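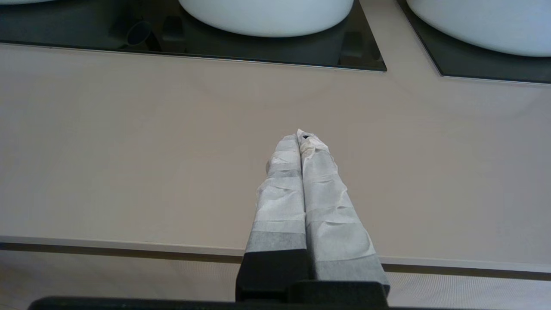
Shabani Sang asked under my last post whether hard water is the reason the kettle takes longer than it used to, and whether descaling would get the time back.

1/ Partly. Scale is mostly calcium carbonate and conducts heat badly compared with steel. On a concealed element, though, nearly all the heat still ends up in the water. The loss in boiling time is smaller than people expect.

2/ What scale does do is let the element plate run hotter underneath. The thermal cut-out then trips early and the kettle clicks off before the boil. You switch it on again and it feels slow.

3/ I timed mine in April, one litre each time, same tap, same fill line. Before descaling: it cut out early on two runs out of 3. After: no early cut-outs, and the full boil came 2 seconds sooner. So the seconds are not worth chasing.

4/ Method: citric acid, 45 g to a litre of water. Warm, not boiling - at a high temperature you can get calcium citrate, a white deposit that is harder to shift than what you started with. Leave until the fizzing stops. Rinse, boil a full kettle, pour it away.

5/ Vinegar works. It is slower at kitchen strength and the smell stays in the lid seal. I used the Skinesau sachets for years and they are fine, but the powder sold loose at Kabbaj does the same job for less.

6/ On jug filters, as three people have asked: mine is a Pileo. It cut hardness well for the first 71 litres, then tailed off well before the indicator said to change the cartridge. Test strips are cheap. Go by those.

7/ Magnetic clip-on conditioners: I ran a Skevosent on the cold feed for a year and saw no difference in the scale on the plate. One house, no control, so weigh that as you like.

8/ Shabani, your other point about white flakes in the tea. Harmless, same carbonate. The mesh in the spout should catch most of it. If it doesn't, take the mesh out and check the bottom edge, they split there.

9/ Softened water next, and why I keep one unsoftened tap for drinking. Probably after 22 May 2025, once the new strips have arrived.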